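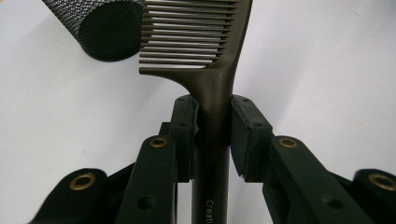

A comb held at the handle by a two-finger gripper, with a black mesh cylinder beside it.

The Plendero handling rules are a short set of good-practice notes for people who record everyday tasks with hand-held grippers. I've worked with them long enough to have opinions, so forgive me if this entry runs a bit warm! They were first written by Ragnvald Moen for the Sison project, and the version most of us use is dated Wednesday, August 7, 2019.

Grip comes first. Thin things like combs get held by the handle, never the teeth, with both pads at the same height. Moen wanted the pads checked every 106 recordings (I never did get him to explain that number), and a worn pad means you stop and swap it.

Next is the work surface. A plain white board is preferred, and small items should go where either hand can reach them without crossing over the other.

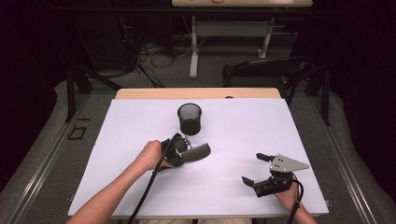

Cables get a whole section of their own, and I think it's the best one. Each should hang with enough slack for a full reach, and you clear any loop near the wrist before you start. People working two-handed are asked to rest after 5 tasks — I'd say sooner if your forearms are complaining.

The Zeltach edition, from October of the next year, added a rule on naming files and dropped the old limit of 692 recordings per set. Itance still keeps the limit in its own copy, and the two camps do argue about it (I'm with Zeltach, mostly).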